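Careers > Current Vacancies > Support Services > Snack Room Assistant

Snack Room Assistant (part-time), Fleltville

The Pledau Adult Learning Center invites applications for the position of Snack Room Assistant at its Fleltville site. The post is part-time, 16 hours per week, and is offered for an initial term ending in November, with the possibility of renewal.

The snack room serves evening students, many of whom come to class directly from work. It is open before the first class and during the break. The assistant reports to the Site Manager and works alongside one other member of staff.

Duties

The assistant will restock shelves and trays, check date labels, record deliveries from our supplier, Mondal, and keep the counter and seating area clean. Sales are entered in the Konero register system - training is given during the first 2 weeks of employment. The assistant will also answer student questions about ingredients and allergens, using the product binder kept at the counter. Where a label is not in English, the question must be referred to the Site Manager.

Requirements

Applicants must be at least 18 years of age and able to lift and carry cartons. A current food handler card is required by the start date. Experience in retail or food service is preferred. Knowledge of a second language is welcome but not required.

Packaged snacks 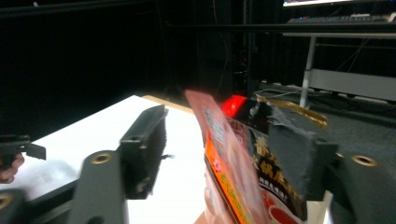
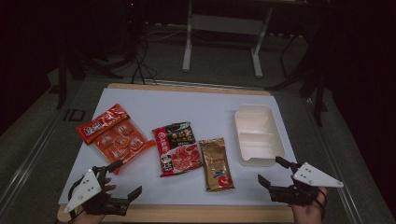 Hours are worked over 3 evenings, to be agreed with the successful applicant. Uniform aprons are provided and laundered by the Center. Staff may enroll in one evening course per term without charge, subject to available places.

How to apply

Please submit a letter of interest, a résumé and the names of 2 references to the Center office by 17 June 2020. Applications may be delivered in person or sent by mail. Late or incomplete applications will not be considered. Applicants selected for interview will be contacted by telephone - please include a daytime number.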